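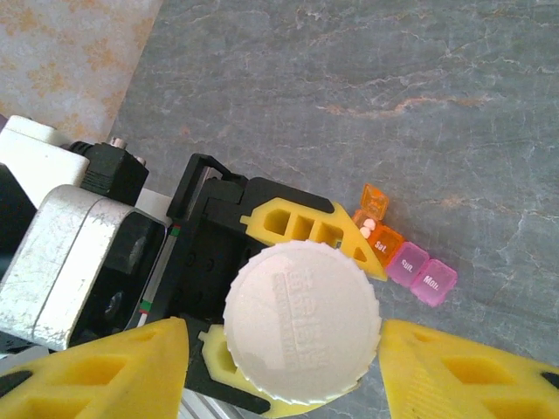

Wrist view, cap in the grip, Sat. lid open with two tablets inside.

February, Tistano cell, 14:20

Second pass through the draft handling rules for the small-container tasks. Draft is the Preser sheet, revision C. I worked from the printed copy at the bench and marked it up as I went. Notes are in the order I hit the problems, so the rule numbers jump.

Rule 4, grip before lift. Text says "confirm grip before lifting." No criterion. Proposed: close, hold position for one second, read finger current, lift only if the current is steady over that second. Operators have been judging by eye from the wrist view, which works on stiff parts and misleads on anything that flexes. The fingers bend around the part before they load it, so contact in the camera can come well before a grip.

Rule 5, tablets. Current text allows real medication "where needed for realism." Strike this. Blanks only, from the labeled jar, jar stays outside the cell. Any tablet that leaves a compartment during a take gets found before the next take starts. If it can't be found, stop and log it. Rail channels are the first place to look.

Rule 7, take length. Limit is 60 seconds. Keep. Takes that run over are cut and tagged "overrun" and never trimmed to fit. Someone has been trimming. Please stop, the tag is useful.

Rule 9, start state. Needs the most work. "Lids in natural position" is not a start state. Replace with a written state for every compartment, open or closed, by day label. Use the printed label on the lid, never the color. Colors repeat along the row, so "the pink one" or "the orange one" picks out more than one compartment.

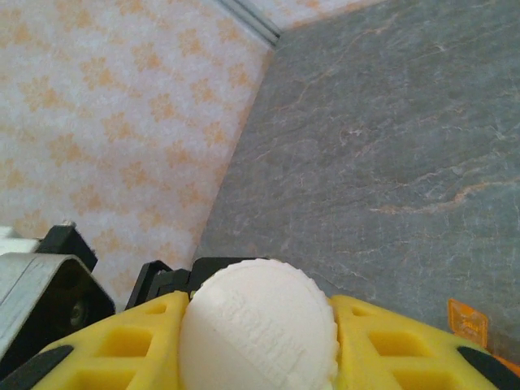

White printed part between both fingers. Raised lettering on the face, not legible from this angle.

Rule 11, printed parts. Layer lines on printed parts catch on ridged finger faces. If a part has a knurled or toothed rim, the sheet should say whether the grip goes on the rim or on the body, because the two give different release behavior. I would write it per part in the object list and keep it out of the general rules. Also: printed parts get a pass with a blade for stringing before they enter the cell. Strings end up in the finger pockets.

Rule 12, object swaps. Arms go to park, motion disabled, then hands in. Draft has the operator "pause the arm." Pause is a software state and keeps torque on. Change to "park and disable." Same wording as the Grostevex bench procedure, so we stop training people on two versions.

Check against the log. 282 takes on disk for this task family, 252 pass the rules as written in revision C. The 30 that fail split between overruns and missing start states – I have not separated them properly yet. Take 117 passes every rule and is still no good: instruction text names Monday, start state names Sunday. Revision C has no rule that compares the two. Added as rule 14: the instruction and the start state are read together before recording, by the person who will not be driving.

Rule 15, approach to lids. The draft only covers coming from above. Front-edge approaches need their own line.
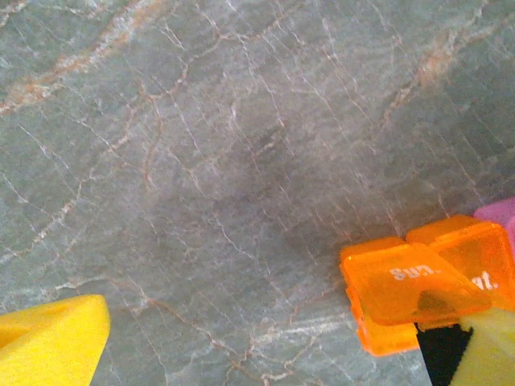
Proposed wording: "For a front-edge approach, bring the fingertip in low, stop at first contact with the near edge, then lift. Do not push along the surface to find the lip." Pushing slides the whole organizer and the end pose no longer matches the logged one. If the organizer moves more than a compartment width, the take is kept but tagged "shifted." Speed cap for this approach should be the same as for insertion. I have set it that way in the Raju config and left the old value commented out.

Rule 16, cables. Loops need slack through the full wrist range, checked at both ends of travel before the first take of the session and after any clip is moved. Draft says "check cables." Too short to be of use.

Rule 18, two-arm work. Only one arm moves inside the shared middle zone unless the task is a handover. The other one holds still. For handovers, the receiving gripper closes and passes the rule 4 check before the giving gripper opens.
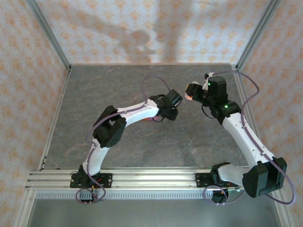
Does the clearance check have to be repeated if only one arm has been re-homed?
Repeat it for the pair. The check covers the distance between the two grippers, and a small offset in one arm's zero changes that distance even when the other arm has not been touched.

Open items for revision D:
Rule 4 current threshold, needs numbers per finger set.
Rule 9 state form, one line per compartment, printed label as key.
Rule 14 wording, too long.
Split of the failed takes by cause.
Old revision B sheets are still in the drawer under the Tistano bench. Bin them.

16:05, stopped at rule 18. Rules 19 onward are storage and file naming, not reviewed.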